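The Shade Runs

By the second week of April I had stopped eating lunch indoors. The method section said that every run had to be driven when the shadows were hardest, so I sat on an upturned crate at the Niltness end of the avenue and waited for the robot to come back to me.

The question was simple enough. Grustetti had sold the town a path follower that steered by the difference between ground and not-ground. It did well under cloud. Under trees at noon it slowed down, and we wanted to know what it was slowing down for. We had 1,428 stops in the log. I was to go through them and mark each one as a real obstacle or a shadow. 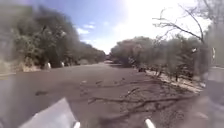

I had a form with two boxes. For the first day I thought two boxes would do. Then I reached a stop where the machine had paused for nine seconds in front of a patch of light, and I paused nearly as long over the form. I wrote to the office and asked for a third box. They said a third box would spoil the comparison with Rellano, where the earlier runs were done.

So I kept my own third column in pencil, on the back of the sheets. 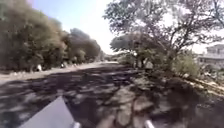
Road under heavy shade, view from the robot.

At night I read the stops back in order. After a few hundred I could guess the next one before I turned the page. The machine didn't mind a dark patch with a soft edge. It minded a bright patch inside a dark one, and it minded it more when the patch was small.
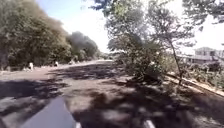

My mother had kept a shop in Nam with a slatted awning, and when I was little I wouldn't walk across the stripes it made on the floor. I hadn't thought of that in years. I thought of it on the stretch where the curb runs along the planted strip and the leaves put blotches all over the dirt, with the far part of the track lit up almost white. A person walks through that toward the bright end. The robot had to decide about every blotch on the way, and I found I was on its side.

The final count was 349 real obstacles. The rest I had called shadow, except for the ones in pencil. I typed up the pencil column as an appendix and left it out of the totals. Its title was "Stops the marker could not decide." I sent it in with the report and went back to eating indoors.

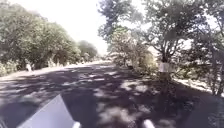

Rellano wrote back before the office did. They had a pencil column too, the message said, and theirs was longer, and would I send mine as it was, without cleaning it up.

I went to find the sheets.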